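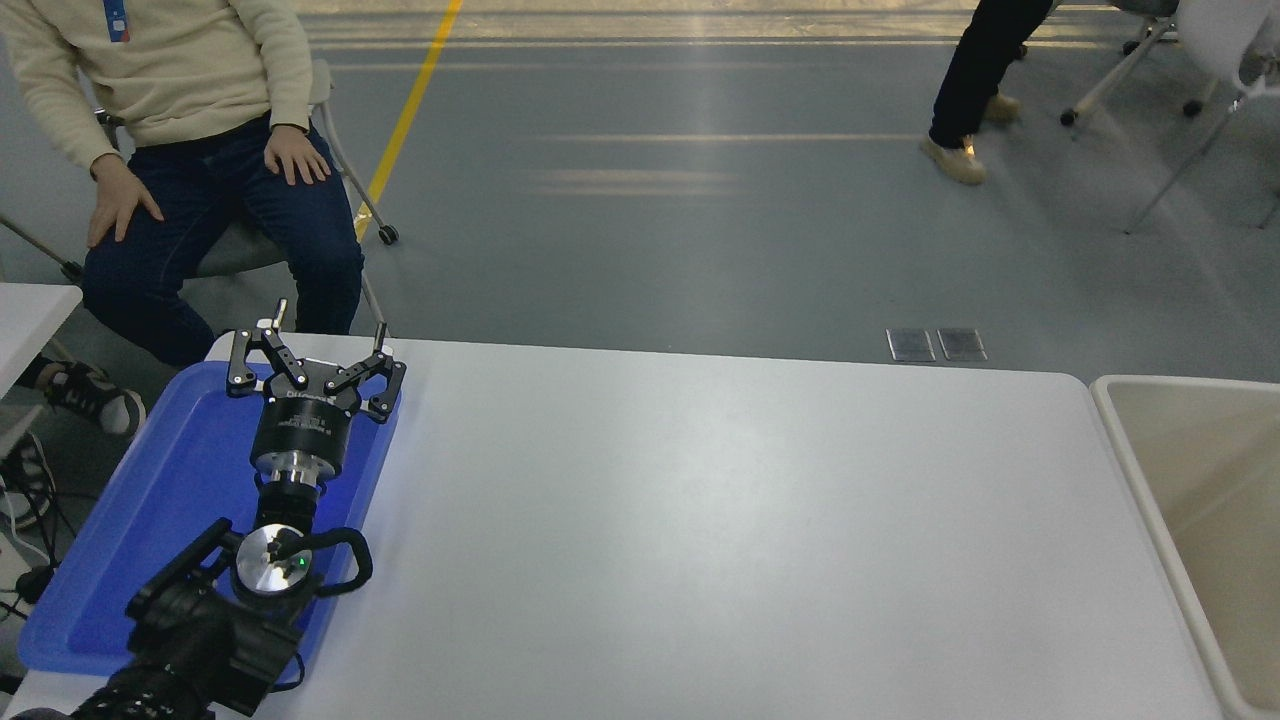
More examples will always beat better ones, Percy Inga wrote to this column in May, and any laboratory that spends its mornings arguing over which recordings to keep has too much time on its hands. It is a widely held view and it deserves a proper answer.

Comment > Automation > Learning from examples

News Comment Reports Events Contact

What a discarded recording is worth
Friday
By Juraj Vondráček

The case for volume is easily made. A learning system shown 600 attempts at placing a cup on a tray will usually do better than one shown 52, and the gain is cheap. At Calludberg, where the Cudisis collection has been running on two shifts, the target was set at 1,500 recordings per task and the target was met. Those responsible are entitled to some satisfaction.

My disagreement concerns what was counted. A recording entered the total when an operator pressed stop. Whether the hand had closed on the object, or had closed beside it and been steered back, made no difference to the figure. When the Tangen office reviewed a portion of the material, it found that almost 11 per cent of the attempts labelled as complete were nothing of the kind. A person learning a trade from such examples would ask questions. A learning system copies the hesitation along with the grasp, and gives both the same weight.

Mr Inga replies that errors wash out in large numbers. Random errors may do so. The errors of tired operators are seldom random – they gather at the end of a shift, on the awkward objects, and near the edge of the robot's reach, which are the very places where the system most needs sound instruction.

I would therefore ask three things of any institution funding this work. Operators should be allowed to mark their own failures without loss of standing or pay. Failed attempts should be kept, under their own label, and not deleted to improve the look of a report. The written rules for what counts as success should be settled before the first recording is made, and shown to the people who must apply them.

The last point met with most resistance at Skutitz, on the ground that rules slow the work down. They do. A morning spent agreeing what "placed" means is a morning without recordings, and the monthly return will show it. Funders who read only the monthly return should change the form.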